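Cheap Days Out: What a Free Weekend Costs a Household of Four
Final report, Consumer Economics project
Submitted 16/01/2023

1. Background

The council website for Dadwood lists 40 free things to do with children. Our group wanted to know what "free" meant once you'd parked the car. The project began in July as an argument over a museum visit that cost one of our families more than a trip to the movies, and grew into an assessable task when we found that the unit coordinator would accept it.

2. Method

We asked households in Dadwood and the neighbouring suburb of Pakia to keep a spending diary for every outing to a place that charged no admission. Fuel was entered at a flat rate per kilometre. Food was entered only if bought on the day, so a family that packed sandwiches looks thriftier in our data than it probably is. We argued over this for two meetings and left it alone.

In total 137 diaries came back in a usable state. One was returned with a banana in the envelope and has been excluded. The remainder gave us 1,062 separate purchases, which we sorted into parking, transport, food, souvenirs and "other". The last category is larger than we'd like and contains, among other things, four umbrellas and a goldfish.

3. Results

Food was the biggest cost by a long way, and most of it was bought in the afternoon. Households that left home before nine spent less on lunch and a good deal more on coffee. Parking came second. Grania Gardens, the most popular destination, has free entry, free barbecues and a car park priced as though it had a view of the harbour.

Souvenirs were a smaller item than we predicted. The exception was the Kun Railway Museum, where the only way out is through the gift shop. Every household that went there bought something, usually a pencil.

Public transport users spent less overall, although they were also more likely to write unhappy comments in the margins.
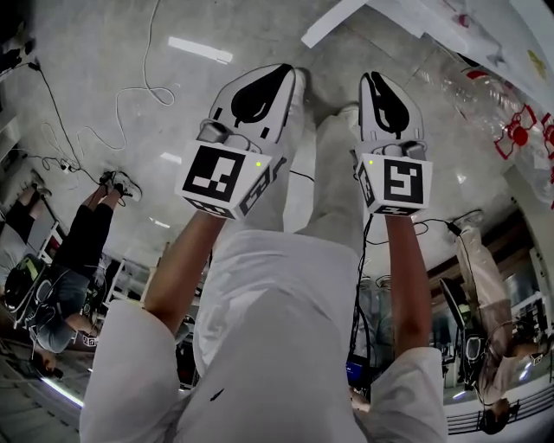 Setting a budget beforehand made less difference than we'd hoped. Families who wrote down a limit went over it almost as often as families who didn't, but they knew by how much, and several apologised to us in the diary. What did help was carrying water bottles and agreeing on the ice cream question before leaving the driveway.

4. Limitations

The diaries were filled in by whoever had the pen. Two households reported the same picnic from different points of view and the totals don't match. Our sample leans towards people who enjoy keeping receipts, and we have no idea how to reach the others. We also collected nothing during the wet fortnight, when everyone sensibly stayed home and spent their money online.

5. Recommendations

The council list should show the parking charge beside each free attraction, and say whether there's a tap. Families should eat first. Future groups should settle their categories before handing out the diaries, and should provide stronger envelopes.

The blank diary form is in Appendix A. Appendix B has the per-kilometre calculation, including the version we got wrong.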